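Chapter 2
What Happens to Packaging

Before you start
In this chapter you will learn how household packaging is collected and sorted, why some of it is harder to recover than the rest, and how a council decides what to accept in its kerbside bins. You will need your notes on materials from Chapter 1.

2.1 A short life
Most packaging is used once. A drink container may be made, filled, trucked to a shop, bought and thrown away within a few weeks. The material it is made from lasts much longer. Aluminium can be melted and rolled again many times with little loss of quality. Glass can too, provided the colours are kept apart. Plastics are more difficult – there are many types, and they do not mix well when melted.
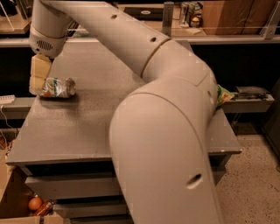

Sorting begins at home, when someone decides which bin to use. People tend to make this choice quickly, going by shape, shine and feel. Shape is a poor guide once packaging has been squashed. A crumpled, silvery piece with green and orange printing, like the one lying on its side in Figure 2.1, has lost much of the outline it had on the shelf. Shine can mislead as well, as some plastic films carry a very thin layer of metal. At a sorting plant, magnets lift out steel, and a device called an eddy current separator pushes aluminium away from the belt. Neither will pull out plastic film, which has to be removed by other means.

2.2 The Vadham bin trial
The town of Vadham began a bin trial one February. Wilma Nijs, the council's waste officer, chose 20 households and asked them to keep all their packaging for a fortnight. Her colleague Oluf Oddsson then weighed it by material. Glass was the heaviest group. Soft plastic weighed very little but filled the most bags.

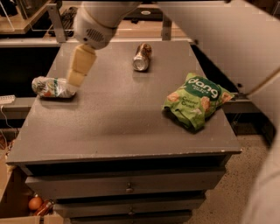
Weight and volume give different pictures of the same waste. A council that pays by the tonne will worry about glass, while one whose trucks fill up before they are heavy will worry about plastic. Vadham had both problems, and Nijs reported the results in kilograms and in litres. You will use her tables in Section 2.4.

Key words
kerbside collection, contamination, eddy current separator, volume

Think and discuss
Which packaging in your home takes up the most room in the bin? Would you expect it to be the heaviest as well? Write down your prediction and keep it for the activity at the end of the chapter.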